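Fliltent 手持夹爪套件(学生社团版)
货号:1754
适用:Ogola 机器人社、Zandance 杯校际赛备赛小组

产品说明
Fliltent 是一套手持式双指夹爪,给中学和大学的机器人社团使用。学生拿着手柄做抓取动作,夹爪上的相机把过程记录下来,之后小组用这些记录训练自己的机械臂。我们最早是为 Ogola 机器人社的课程做的,后来别的学校也来问,所以整理成现在的套件。

套件内容
手柄(带扳机) 1 个
深灰色手指 1 对
相机支架 1 个,相机需另购
备用指垫 5 对
螺丝与内六角扳手 1 包
课程讲义 14 课时,电子版

关于指垫
指垫是消耗品。它贴在手指的内侧面,用胶固定,练习多了以后边缘会起毛,也会翘起来。两边的手指不一定同时磨损,这和学生握手柄的习惯有关系。我们建议每次活动开始之前检查一遍,翘边比较小的时候可以用剪刀修平,如果已经撕开,请整片更换。更换时先把旧胶擦干净,再贴新的,然后放一个晚上。

请不要只换一边。一边新一边旧,合拢的时候会偏,记录下来的动作也会跟着偏。

场地要求
普通课桌就可以使用。桌面如果反光,最好把灯的角度调一下,或者铺一块不反光的垫布。比赛用的桌面由 Zandance 组委会统一准备,规则书里有说明,备赛的小组请以规则书为准。

课程安排
前五课时学习拿法和扳机的力度,中间的课时做抓取和摆放的练习,最后两课时小组自己设计一个任务。每组五个人比较合适,人再多的话,有的同学会一直等。

另有 Stomalar 收纳箱可以选配,能放下一套夹爪和全部备件。七月的订单因为学校放假,会在开学前统一发出。
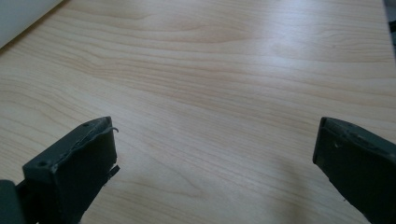 Ognjen Lazarević 留言:我们社上学期用了两套,手柄很顺手,但是备用指垫用得比想的快,低年级的同学喜欢夹得很用力。希望指垫可以单独买,不用再买整套。还有讲义第三课的扳机练习,能不能多给一点时间?我们每次都做不完。

回复:谢谢您的意见。指垫现在可以单独订购,下单时在备注里写“指垫”和需要的对数。第三课的内容我们会在下一版讲义里分成两次来上,已经购买的学校可以免费更新。

保修
手柄和支架保修一年,指垫不在保修范围内。手指如果有裂纹,请停止使用,拍照以后发给我们。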